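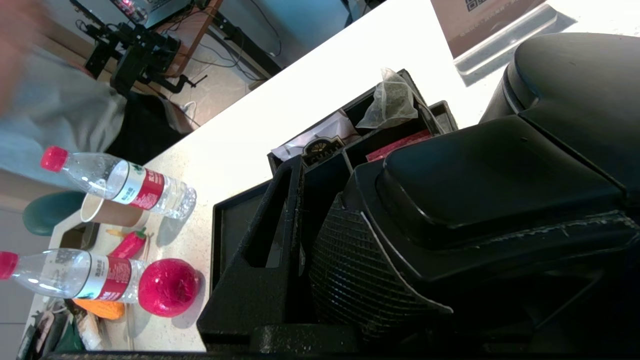 Subject: Re: [erby-garden] Sourdough starter went flat, should I toss it?

Hi all,

Catching up on three weeks of list mail with a cup of coffee going cold next to me, so sorry if somebody already covered this in the other thread (the one that started about tomatoes and wandered off into pizza dough).

> I've had my starter since June and it was doubling every morning
> like clockwork. Then we went away, it sat in the back of the
> fridge, and now it has a layer of gray water on top and smells
> like nail polish remover. I fed it twice and got maybe four
> bubbles. Is it dead? My sister-in-law says throw it out and buy
> a packet of yeast like a normal person.

Don't throw it out! That gray water is hooch, and the nail polish smell is a hungry starter telling you it ran out of flour a while back. Mine has smelled like that more times than I want to admit on a public list. The things that would make me toss it are fuzz of any color, or pink or orange streaks. If you have either of those, yes, out it goes, jar washed in very hot water, no regrets. Gray liquid on its own I wouldn't lose sleep over.

Two feedings isn't much after a long sleep in the fridge. When I let mine go last winter it took the better part of a week before it did anything I'd call rising, and I came very close to giving up on day four. What I did was pour off the hooch, scrape away the top layer and take one spoonful from down near the bottom of the jar. Only one! I think this is where people go wrong, they keep the whole big tired blob and give it a little sprinkle of flour, and that's like one sandwich for a busload of kids. One spoonful of old starter, then a good heap of fresh flour and enough water to make it like thick pancake batter. Morning and night, same thing again, and the rest goes in the compost or into crackers once it smells nice.

Use some whole rye if you can get it. I'm not a fancy flour person (my everyday bread is the store brand all-purpose) but rye wakes a starter up like nothing else I've tried. I buy the Mathebula stone-ground from the bulk bins at Orbridge, and a small bag lasts me months since it's only for the jar. Half rye and half white for the first few days, then back to plain white when it's lively again.

The other thing is warmth. You said your kitchen is on the north side, and if it's anything like mine the counter is chilly until lunchtime. I used to put my jar in the oven with the light on, which works great until somebody turns the oven on to preheat for fries. Guess how I know. Now it lives on top of the fridge with a dish towel around it and I've had no more cooked starter.
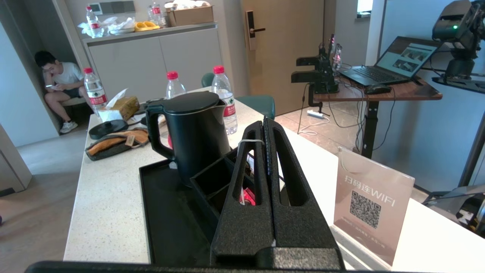

Water

Somebody asked a while back whether tap water kills a starter. My water smells like a swimming pool some days and I've used it straight from the faucet the whole time, so I can't say it does. If it worries you, leave a pitcher out overnight with no lid and use that. I did buy bottled for a while when I was new at this and convinced that everything was the water's fault, and my bread was every bit as flat. It was the baker.

What does matter in my kitchen is temperature. In the cold months I mix in a splash from the kettle so the water is lukewarm, like you'd want for a baby's bath. If it's too hot for your finger it's too hot for the jar. Please wait a minute and test it, I've been impatient and had to start over from the dried backup.

Dried backup

Which brings me to the thing I'd really like everyone on this list to do, and yes I bring it up every year. Once your starter is happy again, smear a thin layer on parchment paper, let it dry on the counter until it snaps, crumble it up and put it in a jar in the cupboard. To bring it back, soak a spoonful of the flakes in lukewarm water until they go soft, then feed as usual. Mine came back after more than a year and made a perfectly good loaf. It's free insurance and it takes up no room at all.

Also (this is for the person who wrote to me off-list) yes, I weigh everything. I use 300 grams of white flour for a small loaf and I got a lot more consistent when I quit using cups. The scale is a Cuvo, the cheap one, and the only complaint I have is that it shuts itself off when I stop to answer the phone. I've learned to write the number on the back of an envelope. If you want to stay with cups, stay with cups, people made bread for a very long time without a scale.

Back to the original question. Give it a week. Feed it small and often, keep it somewhere warm, and put a rubber band around the jar so you can see where it started. When it doubles in less than a day and smells like yogurt instead of a nail salon, bake something easy first. I'd do flatbread or pancakes, so that you don't put a whole afternoon into a loaf and end up with a doorstop. Pancakes take 15 minutes and forgive everything.

And if it really doesn't come back, write to me. I have flakes to spare and I'm happy to put some in an envelope. Or I can bring a jar to the seed swap at the Erby library, I'll be there anyway with far too many squash seeds. Does anybody want squash seeds? I have the long yellow kind and a round green one that I forgot to label but it was delicious.

One more thing before I go, does anyone know if the bulk bins at Orbridge are moving to the other side of the store? The sign by the door said something about it and I didn't have my glasses.

Happy baking, and tell your sister-in-law she gets the first slice.

> P.S. Also, can I use the poured-off part for anything or does
> it all have to go down the drain?

Please not down the drain! It sets like cement. Compost, or stir it back in if you like your bread very sour.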